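How to Turn a Coat Closet Into a Linen Closet

Filed under: Small Spaces, Shelving

Our house in Hirnbridge has 985 square feet and, according to the listing, "ample storage." The ample storage was a coat closet by the back door. It had a rod, a high shelf and a smell, and for years we used it to hold coats nobody wore while the sheets lived in a suitcase under the bed.

If you own a closet like it, you can turn it into a linen closet over a weekend with ordinary tools. I started on a Sunday after breakfast and was done by Sunday evening, apart from the paint, which was done when the paint felt like it.

What you'll need

A stud finder, or strong opinions about where your studs are
Level
Tape measure
Drill and bits
Hand saw or circular saw
1x2 strips for cleats
Shelf boards (I used pine)
Wood screws long enough to go through the cleat and wallboard and well into the stud
Sandpaper, medium and fine
Primer and paint
Caulk, if your walls are anything like mine

Step one: empty it

All of it. Put the coats on the bed so that you'll be forced to deal with them before you can sleep. Check the pockets. I found a grocery list, a glove, and a coupon for a store that has since become a different store.

Take down the rod and its sockets. The sockets in my closet had been painted over by every owner since the house was built, so run a utility knife around the edge first or a piece of the wall will come along for the ride. The old high shelf will probably be sitting loose on its cleats. Lift it, tilt it, and get it out on the diagonal. If it won't tilt, someone built the closet around it, and you have my sympathy and a saw.

Fill the holes with spackle and let it dry while you measure.

Step two: measure what you're storing

Most people start by measuring the closet. Start with the sheets. Fold one full set the way you'll fold it in real life, on a tired evening with the TV on, and measure that. Do the same for a towel, a blanket and the biggest comforter you own. Write the numbers on a piece of paper and tape it to the closet door frame, where you can't lose it without effort.

Then work out the gaps between shelves. For most of mine I left 12 inches, which holds a decent stack without inviting a landslide. The top gap is whatever's left, and that's for the comforter. The bottom gap should be tall enough for whatever ugly thing you need to hide, such as a vacuum cleaner. Ours is an old Brolov with the turning circle of a bus, and it dictated the height of the whole bottom section.

I also put in one shallow shelf at eye level with a gap of 9 inches. It's for washcloths, pillowcases and the hot water bottle. I'd make it again before any of the others.

Step three: fold first, then decide on depth

The depth of your shelves depends on how you fold, and how you fold is easier to change than a closet. Deep shelves sound generous. In practice anything past arm's reach turns into an archive. If your closet is deeper than your forearm is long, make the shelves shallower than the closet and live with the empty strip in front. You can hang an ironing board on the inside of the door and it will have somewhere to go when the door shuts.

For towels, fold in half lengthwise, then in thirds, and put the folded edge facing out. I've read long arguments for rolling. Rolled towels look lovely in hotels, where somebody is paid to re-roll them.

Whatever fold you pick, do it on a hard, flat surface, press the air out, and square up the ends before you measure.
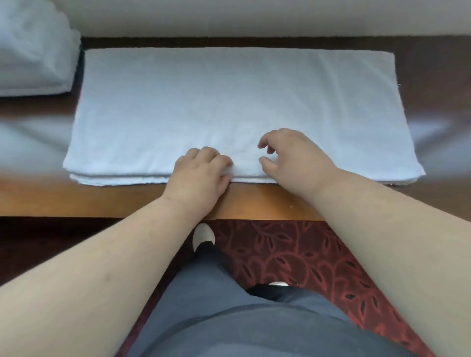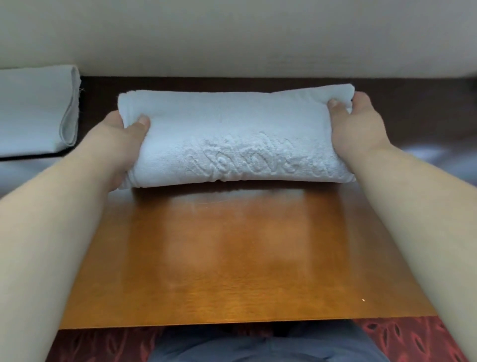
A white towel, folded, on a wood surface.

Measure both ways and add an inch to the depth for fluff. If your stack of sheets and your stack of towels want different depths, go with the deeper one, up to the forearm limit. Fitted sheets don't count toward any of this. Fold the fitted sheet into the least embarrassing shape you can manage and put it inside its own pillowcase.

Step four: mark the walls

Find the studs on all three walls and mark them with painter's tape. Check each one with a small nail in a spot the cleat will cover. My stud finder, a Ruppert, beeped with great confidence at a place where there turned out to be nothing at all, so I now treat it as more of a conversation partner.

Decide on your shelf heights and mark the bottom of each shelf on the back wall at one end. Use the level to carry the line across the back and then along both sides. Do not measure up from the floor on each side and connect the marks. Floors in old houses have their own ideas, and your shelves will inherit them.

Draw all the lines before you cut a single thing. Then stand back and look. Hold a folded blanket up in one of the gaps. This is the cheap moment to change your mind.

Step five: cut and hang the cleats

Each shelf gets a back cleat and 2 side cleats. Measure each one separately at the height where it's going, as closet walls lean in and out more than you'd think possible in so small a space. Cut the back cleat first and hang it, then measure for the sides with the back one in place.

Cut the front end of each side cleat at an angle so it slopes away under the shelf. It takes a minute and makes the whole job look as though you knew what you were doing.

Drill pilot holes through the cleat at each stud mark. Line the top of the cleat up with your pencil line, drive one screw most of the way in, check the level again, and then drive the rest. If a side wall only offers you a stud at one end, use a proper wallboard anchor at the other. Towels are heavier than they look, and a stack of them is heavier than that.

When the cleats are up, lean on each of them. If anything moves, fix it now.

Step six: cut the shelves

Measure the width at the back and at the front of every shelf position and write both numbers down. They won't match. Cut to the larger number and trim at a slant if you have to, or make a cardboard template if the corners are really out. I made templates from cereal boxes and taped them together. It felt silly and it worked the first time, unlike the cut I'd made without one, which is now a shelf in the garage.

Take an eighth of an inch off the total width so that you can get the board in without scraping the walls. Sand the faces and edges with medium paper and then fine. Pay extra attention to the front edge and run your hand along it when you're done. Anything that catches your palm will catch a sheet, and it'll be a good sheet.

If your closet is wider than about a yard, the shelves will sag in the middle. Glue and screw a 1x2 along the underside of the front edge to stiffen them.

Step seven: paint, and then wait

Prime everything, including the undersides and ends. Raw pine has resin in it and the resin will find your white pillowcases. Follow with 2 coats of a hard-wearing enamel. I used a satin from Sitine in a color called Oat, which on the wall is beige.

The can will tell you the paint is dry to the touch in a few hours. Dry to the touch is a different matter from ready to have a pile of blankets sitting on it. Give it a week with the door open. I gave it less, and the middle shelf still has a faint waffle pattern from a cotton throw.

Caulk the gaps between cleats and wall before the last coat if they bother you. Set the boards on the cleats without fastening them. You'll want to pull one out someday, probably to get at a leak.

Step eight: load it

Heavy things low, light things high, and whatever you use most between your waist and your eyes. Sheets go by bed, with each set kept together. Spare pillows go at the very top, where they can fall on you without causing harm.

Put some of the old linens up for review while you're at it. Animal shelters often take worn towels, but call first and ask. Keep a couple of the worst ones back for the next time the dishwasher has something to say.

Leave one shelf partly empty. It will be full by March.

If the smell comes back

Ours did. I'd blamed the coats for it, and the coats had been innocent all along. The closet backed onto an outside wall and no air was moving. I cut a row of finger-width slots near the top and bottom of the door, painted the raw edges, and moved the stacks an inch off the back wall. An open box of baking soda on the floor does no harm either. If you see actual damp or dark spots on the wall, stop and find out where the water's coming from before you put anything made of cotton near it.

The coats, for the record, are in the suitcase under the bed.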